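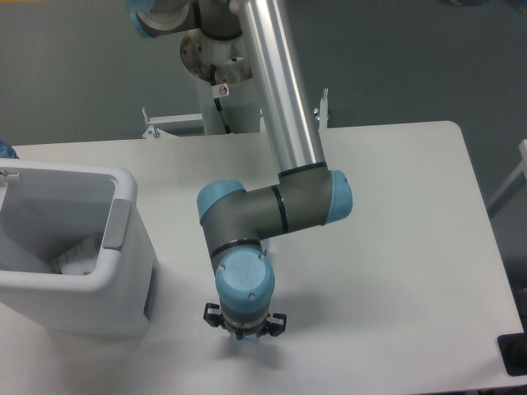

Skerard tabletop arm: is it ready for chores?

2026-08-06
By Zahira Rahman

We tried the Skerard for 11 days on one job, picking small things off a table and putting them in a bin. It got through 190 pickups. Light, stiff items went fine. Anything soft or flat slid out of the two-finger gripper, and someone had to reset it by hand.

It is slow. My son clears the same table in two minutes. For a shop bench with the same part all day, I would consider it. For a kitchen, wait.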